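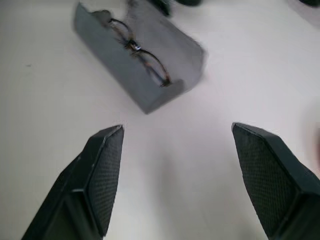 Cluveck two-finger gripper with textured pads, open in front of a gray glasses case. Wrist camera view.

Cluveck Gripper and Wrist Camera Set
Sold by Drollier. Page updated February 2025.

Set price: $2,394
With spare finger pair and second pad set: $2,631
Replacement pads, per pair: $100
Stock: ships from our own shelves

We love this one for small tabletop jobs, and it's the set we point people to when they are putting together a first arm station and have to make the budget stretch. The fingers are black and angular with narrow tips, and the crosshatched pads run up the inner faces, so you get grip right where you need it on things like cases, folded glasses and other light items that don't like being squeezed hard. And the camera looks straight down past the fingers!

What's in the box
Gripper body with two fingers
One pair of textured pads, fitted
Wrist camera and bracket
Cable, 180 cm
Mounting screws and hex key

Planning your budget
The arm is not included. If you already own a Magagula arm, the bracket bolts right on. For an Irnow arm you'll need the adapter plate, quoted separately (ask before you order, there are two hole patterns). Pads wear, so put a few pairs into the first year's numbers. Schools and small labs usually do better with the spare finger version, and it saves a second shipping charge later.

Think about the table and the lights too. A plain white surface makes gray and brown things easy to pick out, but a very bright lamp can wash out part of it, and fast arm moves will blur the picture. Plan for soft, even light and leave money for a decent lamp or two. Clear lenses are hard to see on a pale background, so if eyewear is your main job, tell us and we'll go over camera settings with you before you buy.

Quotes are good for the whole month. Purchase orders welcome.

Related: Magagula bracket kit, Irnow adapter plate, Cluveck pad pairs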